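Search this site
Enter keywords

4. Operating Rules for Shared Bimanual Workcells

4.1 Scope

The rules in this section apply to tabletop workcells in which two arms share one work area and an operator may reach into that area between trials. They were drafted for the Dralteo test program and later applied without change at the Tullulby site. They do not replace the risk assessment that each site must carry out before power is applied. Where a site rule is stricter than a rule given here, the site rule holds.

We use "shall" for a requirement and "should" for a recommendation. A trial is any period in which at least one arm is enabled and under program or remote control. A reset is the period between two trials in which a person may touch the table or the items on it.

4.2 Separation between end effectors

Most contact events in our logs took place between the two end effectors, with contact between an arm and the table a distant second. Tasks on thin, flat items are the hardest case. Both grippers must come down close to the table, and both must be near the same item, so the usual practice of dividing the table into a left zone and a right zone cannot be followed. The planner has little room to retreat upward if the fingers are already closed on the item.

For these tasks the following rules apply. The minimum separation shall be set for each task and recorded in the task sheet before the first trial. A single value for the whole workcell is not acceptable. The separation shall be computed from the outer surface of the gripper, including finger plates and any cable attached to it. A model that contains only the rigid links will report clearance that does not exist.

Speed shall be reduced when both end effectors are inside the shared zone. The reduction shall be applied by the controller and shall not depend on the operator's input. If one arm stops on a fault, the other arm shall stop as well, even if its own path is clear. 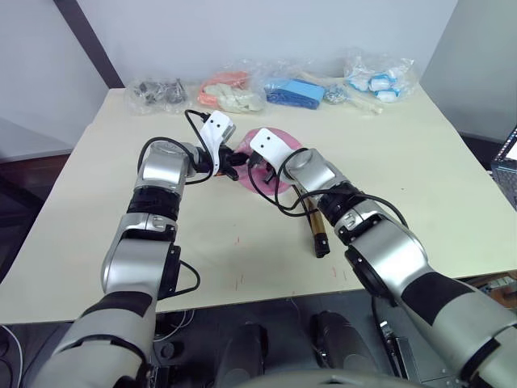

4.3 Cable routing

External cables are often treated as a matter of neatness, and they are missing from most collision models. We treat them as moving parts. A cable that leaves the arm at the wrist forms a loop whose shape changes with every joint angle, and its outermost point can lie well outside the envelope of the arm.

Each cable loop shall be checked by hand at the limits of wrist rotation used in the task. The check is done at low speed with the stop button within reach of the person doing it. A loop should be long enough that it is never pulled tight, and short enough that it does not reach the fingers of either gripper. When both conditions cannot be met, the range of wrist motion shall be cut back in software until they can. Adding tape at the wrist is permitted as a temporary measure during setup only.

Cables that hang below the wrist need a separate check against the items on the table. Light items can be dragged by a cable without any reading on the force sensor, and the trial is then recorded as normal. Of the 844 trials reviewed under the Dralteo program, 56 contained at least one unplanned contact between a cable and a task item. The controller reported none of them. They were found by reviewing video.

4.4 Items on and near the table

Items in the work area are sorted into two classes. Task items are those named in the task sheet for the current trial. All other items are standby items, including packaged parts held for later tasks, hand tools, and writing tools.

Standby items may remain on the table only in the storage strip, which runs along the edge farthest from the robot base. The strip shall lie outside the path of both arms for the task in use. Small loose parts shall be kept in closed bags or bins. Clear bags are preferred, as the contents can be checked without opening them. Bags should be set in a single row so that one does not slide off another during a trial.

Pens and hand tools shall be returned to the strip, or removed from the table, before the arms are enabled. Slender items deserve special care because they are easily missed in a quick check and can roll under a wrist or forearm. Marks drawn on the table for placing items should be made in one color per task and cleaned off when the task is retired. Old marks led to wrong placement in several resets at Tullulby before this rule was added in June.

4.5 Operator station

The operator station should be placed beyond the reach of both arms. If a screen or keyboard must be near the table, the site shall confirm that the operator can use it without leaning over the work area. Equipment on the floor shall not block the route from the station to the stop button.

4.6 Records

Each session record shall list the task sheet version, the separation value, the date of the last cable check, and any change made during the session. The Wondeo logging tool fills in the first two fields. The others are entered by hand. Records shall be kept for the life of the workcell.

Version 2 of the checklist, issued with the Shiferaw controller update, places the cable check ahead of the table check. The order matters in practice, as the cable check moves both arms and may disturb items that have already been set out. A further 248 trials have been run under this version and are treated in Section 5.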